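Clundell Family Reflection Program
Progress report to the Beltrán Fund, second period

Summary

The program offers group sessions for adults who want to look again at their relationship with a parent, living or dead. The work in this period went mostly to plan. Groups at Clundell and Kotenik are running, and the third, at Pronov, opened in October, one month behind schedule. We are within budget and are not asking for changes to the grant.

Attendance

The grant calls for 40 participants over the full term. All 40 places are now taken. Five people left during the period: two moved away, one changed shifts, and two told us the material was more than they wanted to deal with at present. Both were given the name of a counselor and a phone call two weeks later. Their places went to people on the waiting list.

Sessions

Each group follows the same course of 13 evening sessions, starting at 6:30. The early sessions stay with plain facts – where a parent grew up, what work they did, who raised them. Many participants found they could answer very little of this. Several went home and asked an aunt or an older cousin, and came back with things they had never heard before.

The middle sessions deal with anger and with the wish for an apology. We had planned two evenings for this and used three. The extra evening came out of the unit on family holidays, which is now a handout. Participants also bring in something that was kept from childhood, such as a letter, a recipe or a piece of clothing, and talk about what they remember with it. 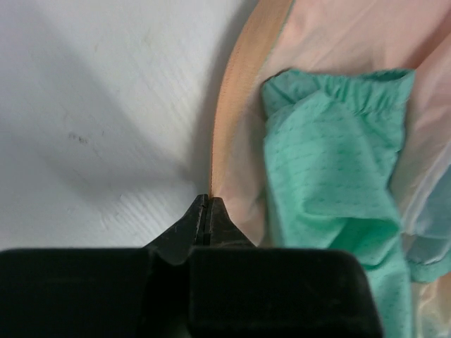
Pale peach-pink cloth with an orange-tan band, next to a mint-green garment.

The last sessions are for writing. Participants write a letter to the parent, which they may send, keep or throw out. Group leaders do not collect the letters and do not ask what was done with them.

Problems

The Pronov room was not ready in September because of heating repairs. The Kotenik room is too close to a music class, and the quiet exercise at the start of the evening suffers for it. We have asked for another room and have no answer yet.

Our feedback form was too long. Most people skipped the second page, so we cannot report on sleep or daily mood as we had hoped. A one-page form is in use now.

Spending

Rent and leader fees were as budgeted. Printing ran over by $100 – the workbook was reprinted after an error in session four. The difference was covered from the travel line.

Next period

Clundell finishes in December and will hold a follow-up evening in February. Kotenik and Pronov continue. We will send the results from the new form with the next report.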